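Home | About | Newsroom | Careers | Contact

Last updated: January

Jutora to Open Tableware Reuse Center in Pirneck

PIRNECK – Jutora, a regional supplier of household goods and rental tableware, announced Wednesday that it will open a reuse center at its Flestard Road site in January. The center will accept used plates, bowls and serving pieces from homes, restaurants and schools, and will return items in good condition to service through the company's rental and resale programs.

The 4,000-square-foot facility will employ 16 people at opening. It is designed to process up to 700 pieces per day, with inspection, washing and sorting carried out on site. Chipped or cracked items will be set aside and sent to a local aggregate recycler.
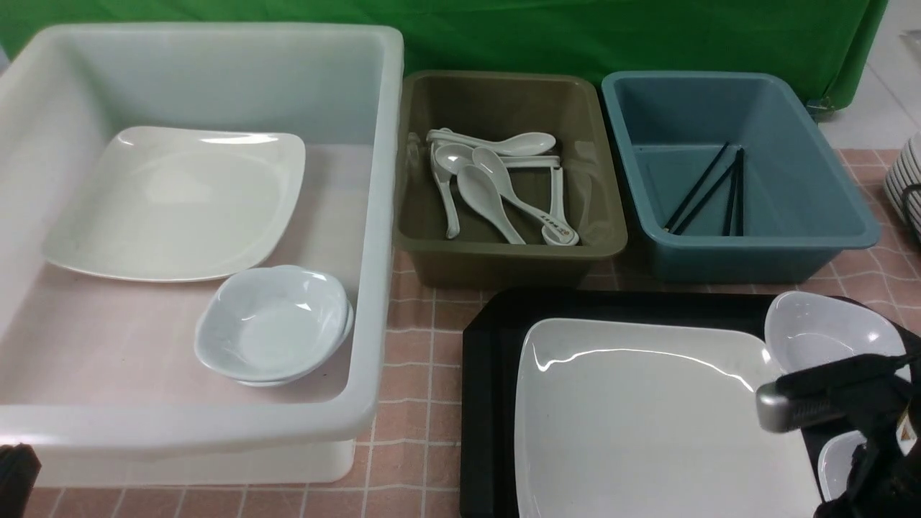 Residents may bring tableware to the center during regular business hours at no charge. Mixed sets and single pieces are welcome. Drinking glasses, knives and nonstick cookware will not be accepted in the first phase. Businesses with larger quantities are asked to schedule a pickup in advance through the Jutora customer desk.

"Many households have dishes in good condition that they no longer use, and many small organizations need them," said Khurram Cheema, director of operations at Jutora. "The Pirneck center gives us the space and the staff to connect the two."

Jutora will operate the center under a five-year agreement with Ruotsalainen, the property's owner, which has upgraded the building's water and drainage systems for the project. Financial terms were not disclosed.

Applications for warehouse and inspection positions are open through the Careers page. Media requests may be directed to the Jutora communications office.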